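The Flowers on the Long Table

Coralie Halliday had 29 people to find desks for and one floor to do it on. The email from Cosorton said the second floor had to be given up before the end of December, and that everything on it should go down to the first or go away. It was signed with a job title and no name.

She printed the email, folded it in half and put it in her back pocket. Then she went upstairs.

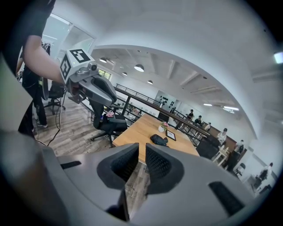
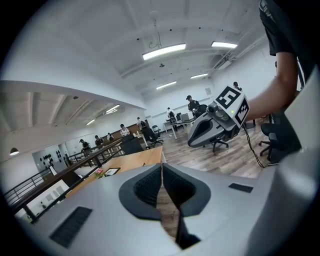 Coralie had never been good at throwing things out. At home she had a drawer of keys that fit no door she knew of, and she had moved that drawer twice. So she started with what was easy, the paper and the dead pens, and left the furniture for later. It was a big office with white beams across the ceiling, and people were on their feet all over it. She kept looking at the small white vase on the wooden table, the one with the pink flowers in it. A mesh chair stood close by with something small and pink on the seat. She decided she would do that table last.

She worked from the windows inward. She had a roll of green stickers and a roll of red ones. Green meant the thing went downstairs. Red meant a man from Sturnon would come with a truck and take it. By eleven she had used a lot of green.

"You can't keep all of it," Aroha Kereama said. Aroha had the first floor. She had come up the stairs with a tape measure and a plan drawn on the back of a delivery note.

"I'm not keeping all of it."

"You put a green one on a hat stand."

"It's a good hat stand."

Aroha peeled the sticker off, looked at the hat stand and put the sticker back on. She spread the plan out on a filing cabinet. She had drawn the desks as boxes and given each one a letter. In the corner by the kitchen the boxes ran into each other, and she had tried to fix this with an arrow.

"What's the arrow?" Coralie asked.

"Somebody has to turn sideways."

They measured for an hour. Coralie held the dumb end of the tape and Aroha called out numbers and wrote them on her hand. The desks were 40 inches too long, all told, for the wall they were meant to go against. Aroha said they could lose a desk. Coralie said whose. Neither of them wanted to answer, and they went to get coffee.

In the kitchen Aroha washed the ink off her hand without thinking, and then stood there with the water running.

"Forty over," Coralie said. "I remember that one."

"What about the others?"

"No."

So they measured again after coffee.

Coralie had been at Vasseur long enough to remember when it was six people and a borrowed printer. The second floor had come later, when things were going well. She had picked out the chairs herself from a catalog and had been wrong about the arms, and people had told her so for a year. The table she had not picked. It had come from the old place in Dustberg, where they used to eat lunch on it and lay out samples on it and once, during a storm, sleep under it. It had gone up in the elevator on its end, with two inches to spare.

There was a red sticker on it by three o'clock.

She found it when she came back from the supply room with an armful of binders. It was right at the edge, stuck down neatly. She put the binders on the floor.

"Did you do this?" she called.

Aroha was over by the printer with her head in a cupboard. "Do what?"

"The table."

"It won't fit, Coralie. I measured it both ways."

"You didn't ask me."

"I know. I thought you'd say green."

Coralie sat down. She looked at the flowers. Somebody had been changing them since the summer, and she had never found out who. She would come in and there would be new ones. They were often pink. She had asked around at first, and people had said they thought it was her, so after a while she let it go. It had seemed like a thing that would stop if she pushed at it.

"Who brings these?" she asked now.

Aroha took her head out of the cupboard. She had dust on one eyebrow. "The flowers?"

"Yes."

"I do," Aroha said.

"You don't even work on this floor."

"I eat lunch on this floor. We don't have a table." She wiped her face with her sleeve and made it worse. "There's a bucket outside the grocery on my way in. They mark them down when they've been there a couple of days. I do it when I remember."

Coralie thought about the lunches. Aroha did come up. She sat at the far end with a book and a plastic tub of rice, and she left when the others got loud. Coralie had talked to her maybe ten times before this week, and mostly about the thermostat.

"You put a red sticker on your own lunch table," Coralie said.

"It's not mine. And it doesn't fit."

"How much doesn't it fit?"

Aroha got out the plan. The ink had run a little where the paper had been near the sink. She turned it one way, then the other. The table would go along the wall if the copier moved, but the copier needed its outlet. It would go in the middle if they gave up the meeting corner. The meeting corner was two armchairs and a lamp.

"Who meets there?" Coralie asked.

"People go there to take calls from their mothers."

"Could they do that on the stairs?"

"They could," Aroha said. "There's an echo."

They went down together and stood in the meeting corner. A man from accounts was in one of the armchairs with his phone to his ear, saying yes, yes, he had eaten. They waited until he was done. When he saw the tape measure he picked up his jacket and left without being asked.

Aroha measured the corner, and Coralie held the end. This time she wrote the numbers down herself, on the back of the Cosorton email. With the armchairs gone there was room for the table and for the desk they had been going to lose, if the desk went across the end of it. Whoever sat there would be facing people eating.

"I'll sit there," Coralie said.

"You'll hate it."

"Probably."

There was still the matter of the elevator. The one going down was the same one the table had come up in, but it had been refitted since, and there was a handrail in it now. Aroha measured the car and said no. The stairs had a turn. Coralie called Sturnon and asked what they charged to take the legs off a table and carry it down one floor. The woman put her on hold, and there was music, and then she came back and said it would be 100 dollars on top, and was it heavy?

"It's pretty heavy," Coralie said.

"Is it going to a landfill or to storage?"

"It's going downstairs."

The woman typed for a while. She said there was no box for that, so she would put it under storage.

It was getting dark by the time they went back up. Most people had gone. Coralie picked at the red sticker with her thumbnail. It came off in strips and left a gummy patch, and she rubbed at the patch with a little dish soap on a paper towel. Aroha put the green one on, farther in this time, where a sleeve wouldn't catch it.

"The armchairs need something," Aroha said.

Coralie gave her the roll of red.

Aroha tore off two and then stopped. "One of them reclines," she said.

"Does it?"

"All the way back."

They went down to look at it.

Contact | Copyright Dustberg Stories | Back to top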